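House rules for recording with hand-held grippers

06/05/2025
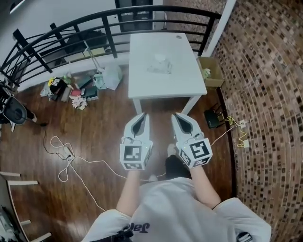 I have been recording demonstrations at home for Nakonano for a while now, mostly small table jobs: picking up, folding, putting into, taking out of. When I started there was a two-page sheet of instructions and the rest was left to us. Since September I have kept my own list next to it, and Faustine Coste, who checks our recordings, asked if I would put it somewhere other people could read it. So it goes on the blog.

None of this is official. The sheet you were given comes first, and if it disagrees with me, follow the sheet.

Before starting

Wipe the markers on the cubes with a dry cloth. I used to do this once a week and now do it every session. A thumbprint on a marker can cost you a whole recording, and you don't find out until the checker sends it back.

Look at both indicator lights before you lift anything. Then open and close each gripper fully, twice, with nothing between the fingers. Hendau's software takes its range from that first open and close, so a lazy half squeeze at the start makes every grip after it wrong.

Check where your wires run. They should have enough slack at the wrist for you to turn your hand over, and no more than that. Cables on the floor are the thing I am worst at. The rule on my list says nothing loose where the feet go, and I break it more than any other. Huguette Royer tapes hers down along the skirting board and I have been meaning to copy her.

The table

Use a table you can reach the far side of without leaning. A small one is fine. Put out the object for the task and nothing else. What is beyond the table matters less than I first thought. Faustine's view is that ordinary rooms are wanted, with the ordinary things people have in them, and tidying the whole place before each session gives them the same bare corner over and over. Clear anything with a name, an address or a face on it, though. Post is the usual one.

See-through things need extra care. Clear plastic bags are the worst job on our task list, in my opinion, as they shift when you breathe on them and they catch the light. Turn off any lamp that shines straight down on the table. Crumple the bag differently each time and let it lie how it falls. Don't shape it into something easy to grab.

While recording

Start with both grippers held out in front, level, short of the table edge, and stay there for a slow count of two. End in the same place. I was told this in my first week and thought it was fussy, but it makes the cutting far simpler at the other end.

Move at the speed you would use to hand somebody a full cup. If you drop the object, pick it up and carry on, then note it down. Do not stop and start again. Dropped and recovered attempts are kept, and they are labelled as such.

Don't swap the left and right grippers halfway through a session. They look the same, so I check which is which at the start and again after any break.

Stop after 17 attempts and put them down. My sheet allows 300 in a day. I did 100 once and my forearms ached the next morning, and the later ones were poor anyway — short grips, rushed endings. Both were sent back to me with comments, fairly.

Afterwards

Write the notes straight away: task, object, number of drops, anything odd. Charge the headset. I use an old Gisix timer to remind me to unplug it, because the charger is in a place I don't walk past.

There is one point I am still unsure of. Rey's sheet says to change footwear and clothing between sessions for variety, and ours says nothing about it. I have asked, and will add the answer when I get one.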